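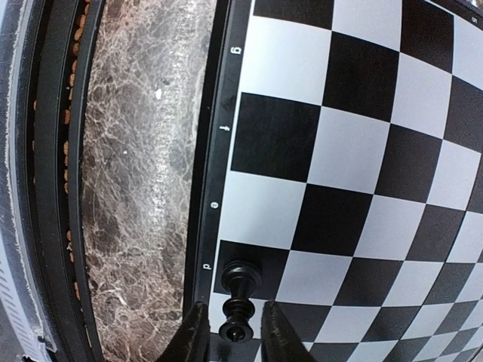

*Photo: Rerkon*

Most of my chess study since March has gone into one narrow subject: king and pawn endings with a single passed pawn. I play 12-minute games at a club called Lillia, and I was losing or drawing too many positions that are fully solved.

The rule I now check first is the opposition. Two kings facing each other on a file with one empty square between them, and whoever has to move gives way. With White's king on e6 and pawn on e5, Black's king on e8, White wins no matter who is to move. Shift everything down one rank and it depends on the turn: king e5, pawn e4, Black king e7. Black to move loses. White to move draws. I had this memorized as a phrase and still got it wrong over the board, so I stopped trusting the phrase.

Rook pawns are the exception. If the defending king reaches the corner in front of the pawn, the game is drawn, and the opposition doesn't matter. I threw away a win in the Wednesday event by trading into exactly that, with an a-pawn and four minutes left on my clock.

For drilling I use a small program called Sakine. It loads positions from a plain text file and plays the defending side from a table of known results. My file has 1672 positions in it. I sort them by pawn file and then by side to move, and repeat any position I miss after 13 others have gone by. A shorter gap tested my memory of the last answer. A longer one meant I forgot why I had missed it.

Error rate on knight pawns is still the worst of the group. The stalemate tricks near the corner account for most of it - king on h8, pawn on g6, White careless about when to push. Center pawns are close to clean now.

Next is two pawns against one on the same wing. The set I downloaded has 4000 positions and no sorting at all, so the first job is writing a script to tag them.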